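작업대 주변 안전·정리 점검표 (코멘트 포함)
구역: Talden 동, 작업대 7번
점검일: 2024년 6월 17일
점검: Solveig Eide / 확인: Graziella Bellini
양식: Bindeck 현장점검 양식, 5월 개정본

급하게 작성함. 빠진 거 있으면 밑에 추가해 주세요.

1. 상판 표면
판정: 조건부 양호
회색 상판. 옅은 얼룩이랑 작은 검은 점 몇 개. 긁힌 자국도 옅게 있음. 손으로 쓸어봤을 때 걸리는 데 없음. 점은 마른 걸레로 안 지워짐, 중성세제로 다시 해볼 것. 알코올은 쓰지 말것.

2. 상판 이음선
판정: 양호
가운데를 비스듬히 지나가는 가는 선. 단차 없음. 과일 즙 들어가면 닦기 힘드니 작업 끝나고 이쪽 먼저 닦기.

3. 파란 통
판정: 양호
연한 파란색 플라스틱. 금 간 데 없음, 테두리 날카로운 데 없음. 비어 있음. 바닥 세척은 매 교대. 지난번 Wada 쪽에서 온 통은 모서리가 깨져서 폐기했음, 대체품 주문번호 2260. 아직 안 옴.

4. 식품류(용과)
판정: 주의
상판에 바로 놓지 말고 받침 깔 것. 껍질 비늘 끝이 마르거나 갈변하면 교체. 무른 거 쓰지 말기. 실온 보관은 23도 이하. 작업 후 먹는 거 금지 (또 얘기합니다).

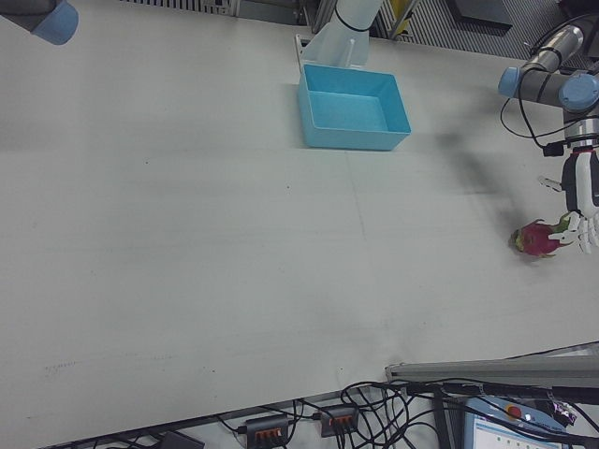 사진 1. 7번 작업대, 파란 통과 용과. 항목 3, 4, 5 참고.

5. 바닥 케이블
판정: 불량
작업대 앞쪽 바닥에 검은 케이블 엉켜 있음. 주황색 레버 달린 단자대 두 개도 같이 바닥에 있음. 발 걸림 위험. 액체 흘리면 더 문제. 단자대는 바닥에서 300 mm 이상 올려서 고정, 케이블은 묶어서 덕트로. 조치 전까지 앞쪽으로 지나다니지 않기.
Bellini: 5월에도 같은 지적 있었음. 이번엔 기한 정합시다. 7일 이내.

6. 비상정지 버튼
판정: 양호
펜던트 위쪽 빨간 버튼. 눌러서 확인, 복귀도 됨. 앞에 물건 쌓지 말것.

7. 쓰레기·개인 물품
판정: 불량
펜던트 옆에 보라색 포장지 하나. 바로 치우기. 작업대 주변 간식 반입 금지인데 안내문이 너무 작음, 크게 다시 출력해서 붙일 예정.

8. 앞쪽 알루미늄 레일
판정: 양호
날카로운 모서리 없음. 볼트 풀림 없음. 장갑 끼고 확인했음.

9. 통 뒤 흰색 브래킷
판정: 양호
흔들어 봤는데 움직임 없음. 통을 너무 바짝 붙이면 뒤쪽 청소가 안 됨. 손가락 하나 들어갈 만큼은 띄우는 게 좋겠음. 위치 표시 테이프는 Kavalance에 요청해 둠.
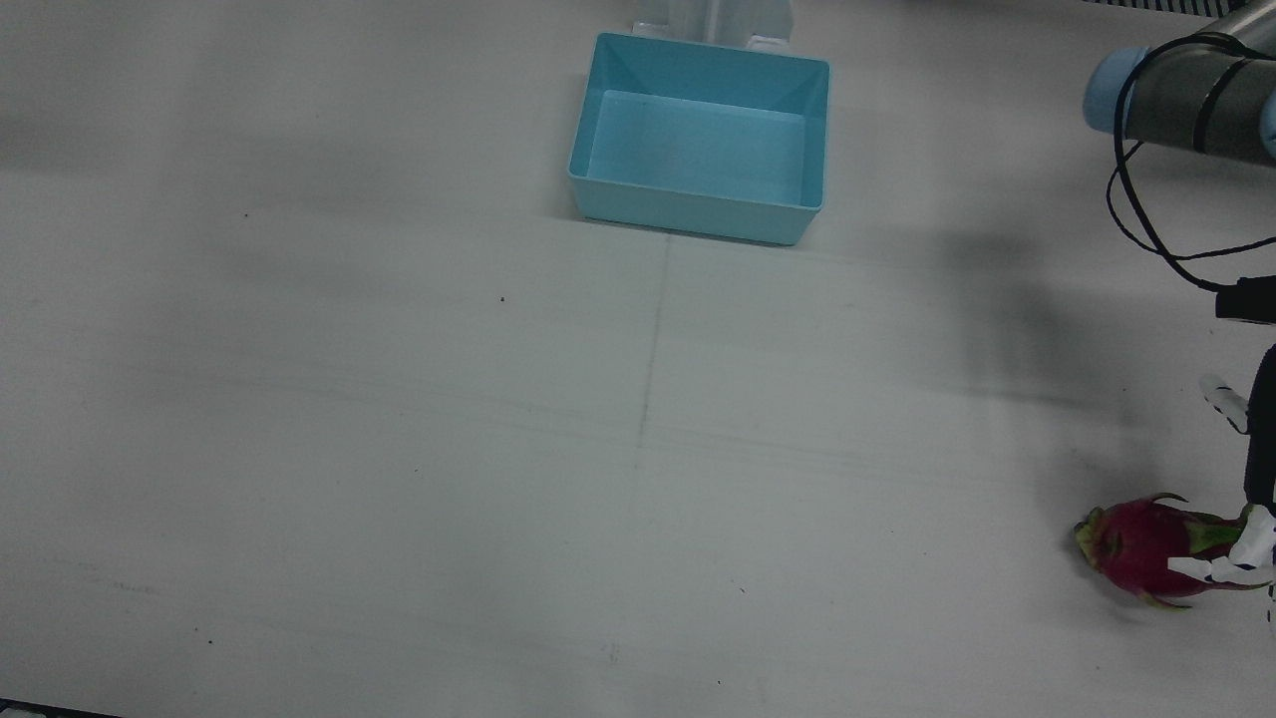

10. 통 세척 상태
판정: 재세척
안쪽 바닥에 비스듬하게 옅은 얼룩 있음. 심한 건 아닌데 과일 담는 통이라 그냥 못 넘어감. 미지근한 물 + 중성세제, 완전히 말린 다음 제자리에. 수세미는 부드러운 걸로만. 거친 거 쓰면 흠집에 때 낌.

11. 오른쪽 늘어진 케이블
판정: 주의
고리처럼 늘어져서 상판 쪽으로 내려옴. 걸레질 할 때 걸리기 쉬움. 클립으로 고정 요망. 피복 벗겨진 데는 못 찾음, 다만 안쪽까지는 손이 안 들어가서 다음번에 다시 봐야 됨.

조치 담당
5번, 11번: Eide
7번: 당일 근무자
10번: 교대 전에 끝낼 것
안내문 출력: Bellini

재점검은 5번 조치 끝나는대로. 4번 받침은 창고에 재고 있는지 먼저 확인 바람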